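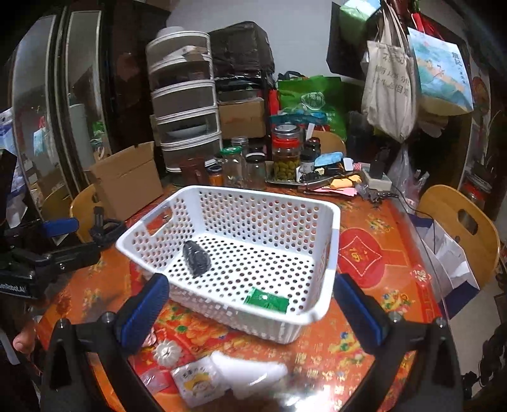 About Presum Power

We make power supplies, and we have been making them in the same brick building on MacPherson Street for long enough that the parking lot has been repaved twice. If you have a machine that needs steady DC and won't get it from whatever comes out of the wall, there's a fair chance that something of ours, or something very like it, is the right answer. And if it isn't, we'll tell you so and try to point you to a shop that can help.

How we got going

Huguette Marchand started the company after a good many years repairing other people's supplies for printing plants and dairies. She kept seeing the same failures come across her bench: dried-out capacitors sitting right next to a hot heat sink, connectors that had worked loose, fans that had quietly packed up in a dusty cabinet. After a while she began sketching a unit with those faults designed out of it, and the sketch became the first Pekeck, a plain gray 24-volt box with screw terminals you could get at with an ordinary screwdriver. A few of the early ones still come back to us for a checkup, and we're always glad to see them (do please take the mounting brackets off before you ship, they tear up the carton something awful).

Huguette has stepped back from the day-to-day, though she still reads every field failure report and writes on them in green pencil. Rhonda Caron runs the company now. She came to us as a test technician and worked her way through purchasing and production, so she knows where everything is kept and what it cost.

What we make

The Pekeck line is still the heart of the place. These are enclosed single-output supplies for panel builders and machine shops, made in small batches and stocked in the common voltages. We change them as little as we can. A customer who bolted one in years ago should be able to bolt in a new one using the same holes, and we've turned down some tempting redesigns over the years on account of those holes.

The Luvari line is newer and came out of requests from people who build lab and clinic equipment, where fan noise is a real nuisance. Luvari units are cooled by conduction through the base plate, so they have no fan at all. They do want a good flat metal surface to sit on and a thin, even coat of thermal compound, and Dwight Friesen in applications will happily talk to you about flatness for as long as you can stay on the phone.

We also do custom work. The smallest custom order we take is 2 units and the largest we can comfortably build in one run is 3000. Past that we'd need to talk about splitting deliveries, and it's much better to have that talk early.

How we build and test

Boards are assembled here, and every finished supply spends 13 hours on the burn-in racks under load before it goes to final test. It does make the back room very warm in summer – the folks who work there have first pick of the vacation calendar, and they've earned it. Each unit leaves with its own test sheet, signed by the person who ran it. Hang on to that sheet if you can. When you call with a question, the serial number on it lets us pull up the build record while you're still on the line.

Who you'll talk to

Raymonde Boychuk answers the main phone and handles orders, returns and anything to do with shipping. Dwight looks after technical questions and drawings. Ghada Chidiac heads up design, and custom inquiries go to her once Dwight has gathered the basics: input range, output voltage and current, the space you have, and how hot it gets in there. A rough pencil drawing is fine.

Visiting us

Customers are welcome to stop by, and we like it when you bring the actual machine, or as much of it as fits in your truck. Please call Raymonde first so that somebody is free to walk you around. Our next open house is in September, with coffee in the front office and tours of the test area all through the day. Use the side entrance by the loading dock and ring the bell twice, as the first ring doesn't always carry over the racks.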